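Rinden Community Hall Noticeboard Archive: read me first

G'day, and thanks for downloading this. What you've got is a folder of typed-up notices from the corkboard at the Rinden hall, plus a spreadsheet that ties them together. I started it because I wanted to find out when the Thursday badminton stopped, and then I couldn't leave it alone. If you only came for the badminton, search the notes column for "shuttlecock" and you'll be out of here in a minute.

What's in the folder

There are 600 notices, each one in its own plain text file. The file name is the box number, then a dash, then the order it came out of the box. That order means nothing much. The boxes had been moved twice before I got to them and one had been used as a doorstop, so please don't read the numbering as a timeline!

notices: the typed-up text, one file per notice
index.csv: one row per notice, with the columns explained further down
spelling.txt: my running list of names and places spelt more than one way
readme.txt: you're in it

I haven't included scans. Plenty of the notices have home phone numbers on them and I didn't fancy blacking them all out by hand. In the typed versions I've swapped every phone number for the word PHONE, and street numbers for the word NUMBER. Street names stay in, as half the fun is working out who was selling a lawnmower near whom.

The columns

box: from 1 to 9. Box 7 is mostly lost pets and it's a bit of a heartbreaker, so pace yourself.

kind: my own categories, and there are 10 of them. For sale, wanted, lost, found, class, meeting, social, sport, thanks, and other. I tried to keep "other" small and failed. A notice asking whoever borrowed the big urn to bring it back could be "wanted" or "lost" or something closer to a threat, and I went back and forth on that one for a whole evening.

place: where the thing was happening or where the seller lived, if it says. Mostly Rinden, a good chunk of Jerkon, and a scattering from Flarnomar once the bus started going out there.

date_written: exactly what's on the notice. "Next Sat" is a common one and is no help to anybody.

date_guess: my best stab at a year, left blank where I had nothing to go on. I used prices, the old phone prefixes, and whether the hall was still being called the Institute. Treat these as the opinion of one person with a cup of tea.

notes: whatever I felt like adding. Drawings, coffee rings, replies scribbled underneath in a different pen. The replies are the best part of the whole collection if you ask me. There's a long argument in biro under a notice for a ute tray that runs onto the back and then onto a second piece of paper.
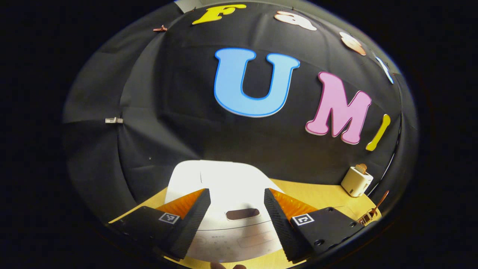

Back to dates for a sec, as it's the question I get most. You can't use this to work out how busy the hall was in any given year. Somebody had to take a notice down and bother putting it in a box, and some years they plainly didn't bother. There's a run of what look like several years with hardly anything, and I remember the place being packed to the rafters for at least part of that. So counting notices by decade will give you a lovely chart and a wrong answer.

How I typed them

I kept the original spelling, capitals and underlining (underlined words have an underscore on each side). Where I couldn't read a word I put [?], and where I could half read it I put my guess and then [?]. Line breaks are kept only where they seemed to matter, such as poems, of which there are more than you'd expect, and the tear-off strips along the bottom.

On tear-offs, I recorded whether any were missing but not how many. I started out counting them and it nearly finished me.

Handwriting got easier as I went, so the early boxes have more question marks than the later ones. I went back through box 1 a second time and cleared up a fair few. Boxes 2 and 3 could do with the same treatment and I'll get there when the weather turns.

Things I know are wrong

Saragih Street and Saragih Road are both in here. They might be the same place. The old shire map has one and the bus timetable has the other, and I've left each notice as written. If you grew up out that way, please tell me.

Some notices are in twice because they were pinned up twice, sometimes with a new price. I've kept both and put "see also" in the notes column, but I'm sure I've missed pairs.

In 60 of the rows the kind column was filled in late at night, and I've marked those with a small q in the notes. Have a look at them if you're doing anything serious. One garage sale is definitely down as a sport.

The spreadsheet opens fine in anything, but if yours turns "3/4" into a date (it was a bed, a three-quarter bed) then set that column to text before you import.

Using it

Do what you like with it. School projects, family history, a play, wallpaper for the dunny. I'd love a line saying where you got it, and if you find your own mum's handwriting and want a notice taken out, I'll take it out, no argument.

Corrections are very welcome. Send me the file name and what it should say, and if it's about a person please let me know how you know. I fix things in batches, so you might wait a few weeks to see yours turn up.

Last changes

Mon 12 December: fixed the scrambled commas in index.csv, added the missing back page of the ute tray argument, and moved four piano notices out of "other" and into "for sale". The fifth piano was free to a good home and I still don't know where to put it.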